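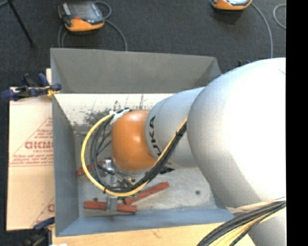 Zidton says the rooms at Nogueira have to be confirmed by the end of the week or they go back on general sale, and that they can't hold the rate past that either. The message came in before I had my coat off. They were polite about it. They also said two other agencies had asked for the same dates in May, which may be true and may be the sort of thing hotels say.

So most of today went to the May tour. We have 22 rooms on option and names for a little over half of them. Last year at this point I would have let a few go and felt fine. This year the hotel wants the whole block or a smaller block at a higher rate, and the higher rate wipes out what we would save. I wrote back and asked if they would take a deposit on all the rooms with a release date in February. No answer by the time I left.

Worked on the price again. It stands at $474 per person for the land part, sharing, breakfast included, and that was already up from the last brochure. I tried it with the second night in Gama taken out and it came down, but then the day from the coast is too long and people would arrive after the kitchen closes. Did that once, years back, and got letters. Put the night back in.

The coach is still not settled. Brarkari Coaches quoted for six days and left out the driver's room and the parking, which I only saw on the second reading. With those added they are not the cheapest anymore, but their coach has a working restroom and a proper step at the front door, and half our people are past seventy. I would sooner pay for the step. Called them after lunch and was on hold long enough to clear out the desk drawer. Found two luggage tags from the old design, a phone charger for a phone I no longer own, and the receipt I was looking for in October. They will send a corrected quote tomorrow.

A client stopped in about noon, one of the regulars. She has done three of our tours and wanted to know if the May one would have a pottery visit again. I told her it would if the workshop keeps taking groups. She said the free afternoon was the best part last time and that we should have more of those and fewer viewpoints. I wrote that down. Other people complain when there is a free afternoon and ask what they are paying for. There is probably no right amount. I might move the viewpoint in Gama to the morning of the last full day and leave everything after lunch open, so people who want the pottery can have it and the rest can sit in the square.

She did not book. Said she would talk to her sister after the holidays.

Proofed the insert for the January mailing. The map had the road to Nogueira going around the wrong side of the lake, same mistake as the first proof, and the printer swore it was fixed. Marked it in red this time and sent a copy of the page from the road atlas with it. The insert still says December 2023 at the bottom, and I would like it out before that looks silly. Left off the flight prices completely. They change faster than we can print them, so it just says to call.

The heating in the back room clicked on and off all afternoon. Moved the laptop to the front desk and answered the general mail from there. Mostly questions about passports and how much walking there is. Need to write one good answer about the walking and keep it somewhere. "Moderate" means nothing to anybody. On the Gama day there is the hill up to the church, with cobbles, and no handrail for the last stretch. I should say that.

Locked up a bit after dark and took the long way home past the bus station to see if our poster is still in the window. It is, but someone has put a skating rink notice over the bottom corner and the phone number is half covered. Will take a fresh one down and ask them to put it higher.

Dinner was soup from the freezer. Went through the rooming list again at the kitchen table, which I had told myself I wouldn't do. Four people have asked for ground floor rooms and I don't know if the hotel has that many - the plan they sent is from before the new wing. Have to ask Zidton about it when they write back.

For tomorrow: the corrected coach quote, the deposit, new poster for the bus station, call the pottery workshop. Stamps too, the roll is nearly finished.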